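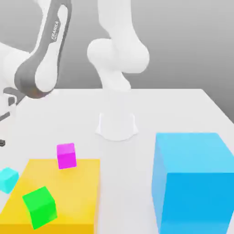
Side camera, simulated table, cubes on and by the yellow platform.

Subject: Re: [flinell-users] Demos by remote control: how many, and how to reset?
Date: April 2023

Hello all,

Answering the question from last week, as we have just finished a round of this ourselves. The original message first, trimmed a bit:

> We are new to Flinell and want to teach a two-arm cell to move small
> cubes about in simulation before we try it on the real arms. So far we
> drive the arms by remote control with a pair of hand controllers and
> record everything. Three things we are stuck on.
>
> 1. How many demonstrations do people collect before training? We have
> 60 and the trained arm mostly hovers over the cube and does nothing.
>
> 2. Do you put the cubes back in the same spots each time or scatter
> them?
>
> 3. Is it worth keeping the attempts where the operator fumbled the
> grasp and had another go?

The picture at the top is from our side camera view. The arm on the left with the gripper is the Franka model, and the plain white one behind the mount is the second arm. The large blue cube on the right is in every one of our layouts and we don't train on it.

On question 1. We recorded 527 demonstrations in all and trained on fewer than that. The hovering you describe we had as well, and more data did not cure it. When we played the recordings back, our operators were stopping above the cube for a second or two to line things up by eye, and the arm had learned to stop there too. We did two things. We asked people to practise a layout before recording it, and we cut out any stretch where the controller was still for longer than half a second. After that, a set of 144 gave us better results than the full lot had before. I would look at your 60 before you record any more.

When you cut the pauses, leave the ones where the gripper is closing. The arm is meant to be still then. Our first script took those out too and the trained arm began lifting before it had hold of anything, and that took us a day to find.

On question 2. Scatter them, and turn them as well. We had every cube square to the platform to begin with and the arm could not cope with one that was rotated. Now each reset gives each cube a random position and a random angle. Some land beyond the edge of the yellow platform, like the cyan one in the picture, and we keep those layouts. What we don't keep is any layout where a cube is too near the mount for the fingers to get round it. The Plilura scene file has a setting for the smallest gap and we set it by trial.

Do the scattering from a saved list of seeds if you can. We let each operator press reset until they got a layout they liked, and of course they liked the easy ones. Half the far side of the platform had hardly any demonstrations on it. With a fixed list they do what comes up.

On question 3. Keep them if the second go worked, and mark them. A fumble followed by a good grasp shows the arm how to get out of trouble. We throw away anything with more than one fumble, and anything where the cube was pushed right off the table.

A few other things you didn't ask about:

Four operators was enough for us, but they had quite different habits. One came straight down on the cube and one always came in from the side. The trained arm went somewhere between the two and knocked the cube over. We now agree on the approach before a session and write it at the top of the log.

Check the delay on your remote link. Ours was fine on the office network and poor from home. The home recordings have a lot of overshoot in them – you can see the arm go past and come back – and we ended up dropping them.

Record the second arm even if it does nothing in your task. We left it out at first to save space and then had to redo the work when we wanted both arms for handing over.

Keep sessions short. Past 40 minutes our people got careless and the grasps got worse.

We have not moved this to the real arms yet. The plan is October, using the Roteck controllers, and I expect the half-second figure will need changing because people are slower and more careful around real hardware. If anyone has already done that step with Flinell I would like to hear what you used.

I can send the pause-cutting script to anyone who wants it. It is short and not tidy, and it expects the version 6 log format, so convert older logs first. Someone from the Pai group asked me for it off list and I have sent it to them already.

Regards

--
To leave this list, send a blank message with "unsubscribe" as the subject.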